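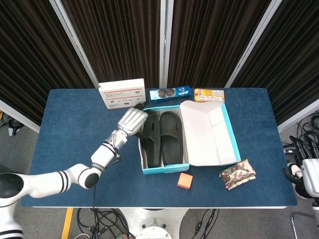

Slides Belong Back in the Box

Most people throw out a shoebox within a day of bringing it home. The box goes into the recycling, the shoes go on the closet floor, and by spring there is a pile. Sandals suffer most. They are flat and light, so they get kicked under things, and in February no one is looking for them.

A box with an attached lid is worth keeping. Black slides in a teal box with a white inside, set side by side with the toes pointing the same way, take up no more room than they did at the store. With the lid flipped all the way back you can see both sandals and lift them out without moving anything else.

Loose lids are a different matter. They get separated, they sag, and after a season on a closet shelf the stack leans. If you have both kinds, put the loose lids on top of the stack and the hinged ones underneath.

Before packing, wipe the straps and footbeds with a damp cloth. Ribbed straps hold dust in the grooves, and an old toothbrush gets it out. Let the pair dry overnight. Skip the tissue paper unless the shoes are leather — rubber and foam don't need it, and it hides what is in the box.

Lay everything out on a table first. A cloth or carpeted surface is kinder to box corners than bare wood, and it keeps small things from rolling. Put the open box in the middle and whatever else is going into storage along the back edge. Other packaged goods can share the shelf, but keep them in their own boxes. A small carton pushed in on top of a pair of slides will leave a dent in the strap by June.

We tried this over one Sunday in an apartment in Tedesco, with a closet 60 inches wide and a single shelf. It held 17 boxes in two rows, labels out. Shelf dividers from Rultow kept the rows straight. The clear drop-front boxes from Skorar looked better but took more depth, and four of them used up the space of six ordinary shoeboxes.

For labels, write on the short end in marker. Color, type and size are enough: "black slides, 9." Javus sells a printed label set that sticks well, although it peels the color off a glossy box when you remove it. Masking tape comes away clean.

Boxes for summer shoes go on the bottom from October on. Swap the rows when the weather turns, and throw out any box with a split corner while you have it down.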